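Folding and Storing Heavy Knits

Updated May 30, 2026

Cable knits, fisherman ribs and other heavy sweaters lose their shape in storage more often than in wear. The usual causes are hanging, tight folding along the same line every time, and putting the garment away before it has dried through. The notes that follow cover flat folding on a bed, stacking, and the boxes we keep them in.

Before folding

Check the care label and wash or air the sweater first. Body oils and food residue attract moths, and stains that are invisible in March tend to be yellow by fall. A sweater worn over a shirt can usually be aired overnight on a rack. One worn against the skin should be washed before long storage.

Dry flat. Turn once, when the upper side feels dry to the back of the hand. The ribbing at the neck, cuffs and hem holds water longest. If the hem is cool to the touch, leave it another few hours.

Remove pilling before the fold. A battery shaver works on plain stockinette but will catch on raised cables. On cables use a comb or a small pair of scissors and work along the twist.

Choosing a surface

A bed is better than a table for anything long. The height is slightly low for most people, but the sweater can be laid out at full length with the sleeves extended, and a fitted sheet has enough grip to keep the hem from sliding while the top is being folded. Pull the sheet tight first. Quilts and loose blankets bunch under the knit and make it hard to judge whether the sides are parallel.

Work with the neckline toward the head of the bed and the hem toward you. Side light from a window shows up creases and skewed columns better than an overhead fixture.

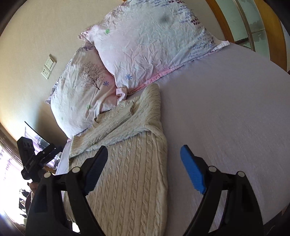
Cables give you a ready guide for alignment. The columns should run straight from shoulder to hem. If they bow outward at the middle, the body has been stretched across its width; place both palms flat inside the side seams and ease them toward the center until the columns are straight again. Do not pull on the hem to correct it. Pulling lengthens the body and narrows it at the same time, and the ribbing will not recover evenly.

The sleeve fold

There are two workable methods.

Crossed sleeves, front side up. Lay each sleeve diagonally over the chest so the cuff ends near the opposite side. This is quick and suits a shelf where the sweater will be used again within the week. It leaves two thick layers over the chest, and a stack of crossed sweaters leans.

Back fold, front side down. Turn the sweater over. Fold one side inward to a line about halfway between the neck and shoulder point, then double the sleeve back on itself so it runs parallel to the body. Repeat on the other side. Fold the hem up to the underarm, then once more to the collar. The result is even in thickness and stacks well. Use this one for seasonal storage.

In both cases the fold line should fall between cables where possible. A fold made directly across the crown of a cable will flatten it, and steam does not always bring it back. Horizontal folds have to cross the columns, so pad them: a rolled sheet of acid-free tissue, or a clean cotton dish towel, is enough.

Very heavy sweaters should be folded in half once instead of twice, if the shelf is deep enough to take them.

Stacking

Heaviest at the bottom. Four cable knits to a stack is the limit on an open shelf. Beyond that the lowest garment is compressed, and it gets pulled out of shape when someone takes it from underneath. Alternate the direction of the collars so the thick ends do not all sit on the same side.

Refold everything once midway through storage, moving the lines an inch or two from where they were.

Boxes

Oltbridge makes a lidded cotton box with a stiff base, which we use for wool. The fabric breathes and the base keeps the contents flat when the box is carried. The Torkness underbed tray is shallower and better for closets with little headroom, but it has no divider, so the contents shift. A folded pillowcase at each end stops most of it.

Plastic bins are acceptable for cotton and acrylic if the room is dry. For wool, leave the lid unlatched or drill two small vent holes and cover them with fine mesh. Vacuum bags are not recommended for cables. The texture is crushed for as long as the bag is sealed, and wool in particular comes out with hard creases.

Uniyal cedar blocks are sanded on all sides and do not snag. Wrap them in muslin anyway, as bare cedar can mark pale yarn. Sand lightly each year to renew the scent. Cedar discourages moths but does not kill larvae already in the fiber, and it is no substitute for washing.

Cream and off-white knits

Store pale sweaters away from dark ones, particularly indigo-dyed cotton. Line the box with white tissue or an old white pillowcase. Newsprint transfers. Keep the box out of direct sun, which yellows some wools and bleaches others.

Bringing them out again

Unfold and lay flat for a day before wearing. For creases that remain, hold a steamer a few inches above the surface and let the steam do the work. We use a Radix handheld on the low setting. Do not press the head onto the cables. Pat the columns back up with the fingertips while the yarn is still warm, then leave it to cool flat.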